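Course Handout: Introduction to Automation in Handling and Assembly
Unit 4 - The Demonstration Day at Gretercombe

Prepared by Graça Coelho, Course Coordinator

1. Purpose of the visit

Students enrolled in this course attend one demonstration day during the term. The day is held each November at the Gretercombe training hall, where the Worari handling group opens its work cells to students and to the public. Attendance counts toward the practical portion of the grade. Students who cannot attend should speak with the course office before the end of the second week so that a substitute assignment can be arranged.

This handout should be read before the visit and brought to it. It covers the schedule, the main ideas behind the work that will be shown, and the written report that follows.

2. Schedule

Doors open to registered students at 8:30 a.m. Safety instruction begins at 8:45 and takes place in Room 7, at the end of the ground floor corridor. Students who arrive after the safety instruction has started will be asked to wait for the public session at 1:00 p.m.

The morning is given to the handling of soft and flexible parts. Ilídio Correia will lead the demonstration and take questions at the end of each run. After lunch, students may move freely among the open cells until 3:30 p.m. The bus to Nustcombe leaves from the front gate at 4:00 p.m. and does not wait.

3. Background: rigid parts and soft parts

Most of the machines discussed in Units 1 through 3 handle rigid parts. A steel bracket has the same shape before it is picked up, while it is held, and after it is set down. If the robot knows where the bracket is and which way it is turned, the grip can be planned in advance and repeated many times with little change.

Soft parts do not allow this. A sheet of flexible material changes shape as soon as a finger touches it. It may fold, stretch, slide, or stick to the surface under it. Two pieces cut from the same roll may come to rest in different ways. The robot must therefore use information gathered during the motion, and the plan made at the start is often changed before the grip is complete.

Three terms will be used throughout the morning. The approach is the path the gripper follows before contact. The pinch is the closing of the fingers on the part. The lift is the first motion after the pinch, when the weight or the pull of the material begins to act against the grip. Students should be able to identify each stage while watching a run.

4. The pinch

The pinch receives the most attention in the demonstration. With a two-finger gripper, the fingers close on a small area, and the surrounding material has to go somewhere. It gathers into folds that run toward the fingertips. A small amount of gathering is normal. A large amount can mean that the fingers were set too deep or that they closed on more material than was intended. 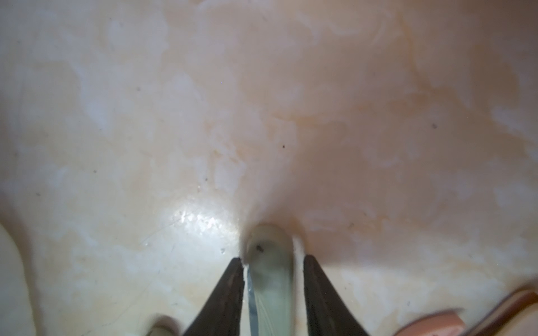 Why does a robot need a camera near the gripper if there is already one above the work table?

A camera above the table shows where the part lies, but the arm often blocks its view at the moment of contact. A camera near the gripper moves with the hand and keeps the fingertips in sight, so the two views are used together.

Color and shine also deserve attention. Smooth material reflects light, and a bright reflection can hide an edge or be mistaken for one. Pale material on a pale surface gives the camera little contrast to work with. The operators at Gretercombe use soft overhead lighting for this reason, and students will be asked not to use a flash at any point in the morning session.

5. The Jia cell

The main demonstration takes place at the cell known as Jia. It has been used for teaching since the hall was refitted, and its operators keep a written log of every run. The log for the last full term lists 1,084 attempted grips on soft parts, of which 207 were marked for review. A grip is marked for review when the operator stops the run, when the part leaves the fingers early, or when the recorded force passes the set limit.

These figures should be read with care. A marked grip is not always a failed grip. In several cases the part was placed correctly and the operator stopped the run in order to check a finger pad. Students who cite the log in their reports must state what is being counted.

Finger pads on the Jia cell are inspected on a fixed schedule and replaced after 3,000 closings, or sooner if the surface shows wear. A worn pad may hold a rigid part well and still let a smooth, flexible one slip.

6. Conduct in the hall

Students must remain behind the yellow line while any arm is powered. Long hair must be tied back. Bags are to be left on the shelves by the entrance. Questions are welcome between runs - the operator will raise a hand when the cell is stopped. Photographs without flash are permitted for use in the report, except where a sign says otherwise.

Handling of sample materials is allowed at the side bench only. Samples must be returned to the tray they came from.

7. Written report

Each student will submit a report of two to three pages. The report should describe one run from approach to lift, name the kind of part being handled, and discuss one difficulty that the material presented. A sketch of the finger position at the pinch is required. It may be drawn by hand, provided the labels can be read.

Students should separate what they saw from what the operator told them. If the cause of a slip or a stop was not clear, the report should say so. Guesses are acceptable when they are marked as guesses and supported by a reason.

Reports are due at the course office by noon, one week after the visit. Late reports lose one grade step per day.

8. Reading before the visit

Unit 3 notes, sections on force limits and finger shape.
Unit 4 reader, first chapter, with the review questions at the end.
Safety sheet for the Gretercombe hall, to be signed and handed in at the door.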